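# Budgeting for a small pick-and-place cell: what am I leaving out?

Posted in Equipment and Purchasing, April

We run a small kitting shop. Mixed small goods come in, get sorted, and go out in trays. I've been given the okay to price one arm with a two-finger gripper for the sorting bench, and I have to hand in a number before the end of the month.

So far I have a quote from Brukier for the arm and controller, and a separate one from Pliltex for the gripper. The Pliltex sheet lists the gripper body at $2,000 and spare finger pads at $205 a set. I also have a line for the bench itself, which we already own, so that one is zero.

My boss thinks those lines are the whole budget. I have a feeling they aren't. We've never owned anything like this and there's no integrator involved, just me and our maintenance fellow. Specifically I'd like to know:

- Is it normal to buy spare pads at the start, or wait until the first set wears?
- Does the bench need anything done to it? It's a plain steel top at the moment.
- Should I be asking for a training line, or will the manuals do?

Our goods are mostly small boxes, soft packets and a few flat metal parts. Nothing heavy. The room has a big window on one side, if that matters.

*Posted by kitting_bench*

---

**palletjack_pat**

Double whatever they quote you and you'll be close. We did that and still ran over. Get the training.

---

**second_shift_lead**

I put together the budget for our cell two years ago and got a fair bit of it wrong, so take this as a list of what I missed.

**Spare pads.** Buy them with the gripper. Ours came from Arnaud and the first reorder took five weeks, during which we ran on a set that was already worn at the tips. Two spare sets is reasonable for one arm. At your price that's $410, and it's much easier to get approved now than later on its own.

**Freight and brokerage.** Read the quote again. Ours was ex works and the delivery charge came as a surprise. If any of it crosses the border, ask the vendor in writing who is looking after the paperwork and the duty.

**Electrical.** Your maintenance fellow can probably run the cable, but the inspection is a cost and so is the label on the controller if it isn't already certified for Canada. Ask Brukier before you sign. If it needs a field evaluation, get that price from them too and put it on its own line so your boss can see it.

**Safety.** Somebody has to do a risk assessment even if the arm is sold as collaborative. We paid for an outside one. You may end up with a scanner or a fence out of it, so leave room.

**Bench.** Bare steel gave us trouble. Packets slid when the fingers closed and the glare was bad. We covered ours with cloth, which cost next to nothing, but put in a line for replacing it.

**Training.** One paid day on site was worth it. We tried the manuals first and lost most of a week.

The gripper and arm ended up being a bit more than half of what we spent. I wouldn't use that as a rule, your shop is different from ours.

---

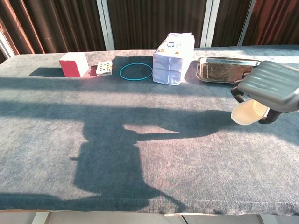
**brustness_bench**
*Test bench technician, Brustness*

Agree with most of the post above. I'd add a few things on the bench and the window, as you asked about both.

Our table is covered in a gray-blue, carpet-like cloth and the sun comes across it hard. Look at the shadow of the robot on it, and the bright patches on the cloth beside it. If you are planning on a camera to find parts, that changes what you need to buy. Budget for proper blinds and a fixed light over the work area before you spend more on the camera. The curtains we have behind the table glow where the sun comes through, so I wouldn't count on any old curtain doing the job. Ask for a blackout type and get the window measured.

The other thing is your mix of parts. We keep a small set out for trials: a cube, a flat dotted block, a thin ring, a paper-wrapped package and a shallow stainless tray. The package and the tray are closest to what you describe. Polished steel reflects whatever is near it, and thin flat things are a different job for two fingers than a box is. Before you commit, send Pliltex a box of your own goods, including the worst ones, and ask them to try their pads on them. If the flat metal parts don't go well you may need a suction tool as well. Get that priced now as an option. The one we looked at was $439 without the air supply, and the air supply was more.

For the quote itself I would set it up like this:

1. Arm and controller
2. Gripper, plus two spare pad sets
3. Suction tool (optional)
4. Freight, duty, electrical, inspection
5. Risk assessment and any guarding
6. Blinds and lighting
7. Bench cover and replacements
8. Training
9. Contingency

Ask for the contingency as its own line. If you hide it in the others it gets trimmed and you can't point to it.

---

**kitting_bench**

Thanks, all three of you. I had nothing down for freight, inspection or blinds. I've asked Brukier about the certification and will box up some parts for Pliltex, flat ones included. Boss has agreed to one set of spare pads so far. Still working on the second.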